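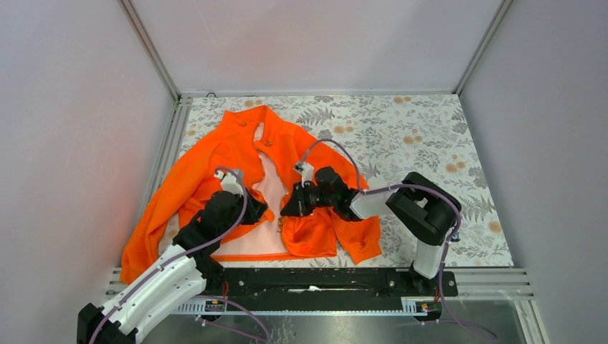
Harms 2 Garment Cell: Setup and Care

The Harms 2 is a two-arm bench cell for folding and handling clothes. It ships from Pasbridge with both arms bolted to the front rail, three wall panels and a bare floor. Lay your own mat before you run the homing routine. A printed cloth is fine if it lies flat up to the side rail.

Floor size: 116 cm wide, 85 cm deep
Arms: 2, front mounted
Weight without mat: 41 kg
Spares: Prernico cable kit, Clinar gripper pads

Before first use

Tighten the rail bolts from the center outward, then push down on each base with your palm. If a base rocks, take its bolts out and wipe the seat clean. Plug in the left arm first. Home the arms one at a time with nothing on the mat.

Cable check
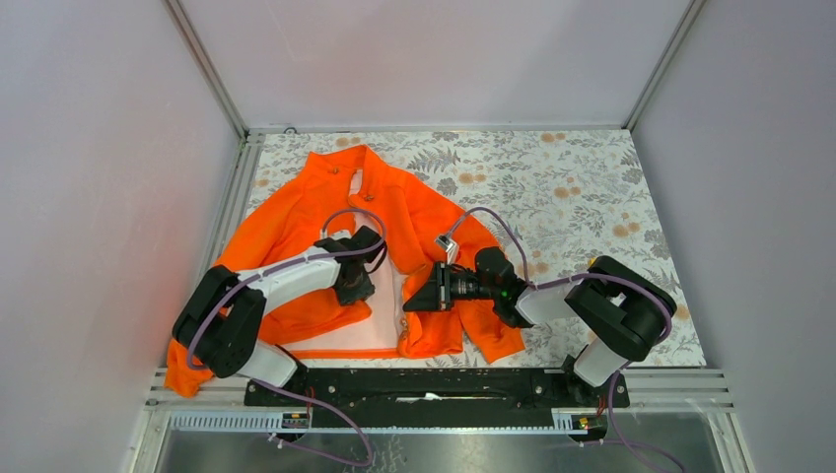

Cable slack is the setting most owners get wrong on the Harms 2. Too little and the wrist pulls up short at full reach; too much and the cable drags on the cloth. Set it with the grippers low over a garment at the middle of the mat, as you would for an open jacket. Each purple cable should arch above its gripper and then follow the forearm and the outside of the black elbow, the way both do with the orange jacket on the mat. Move the wrist through its full range by hand, power off, and watch the loop. Refit any clip that slides.

Monthly care

Vacuum the slots in the side rail. Lint packs in there and lifts the edge of the mat. Wipe the gripper pads with a damp cloth and replace them when the edges round off. Check the small connectors by the front rail for loose wires.

Page revised February 2023 by Teodoro Galindo, Pasbridge service desk. Pad part numbers changed in November; order by the new ones.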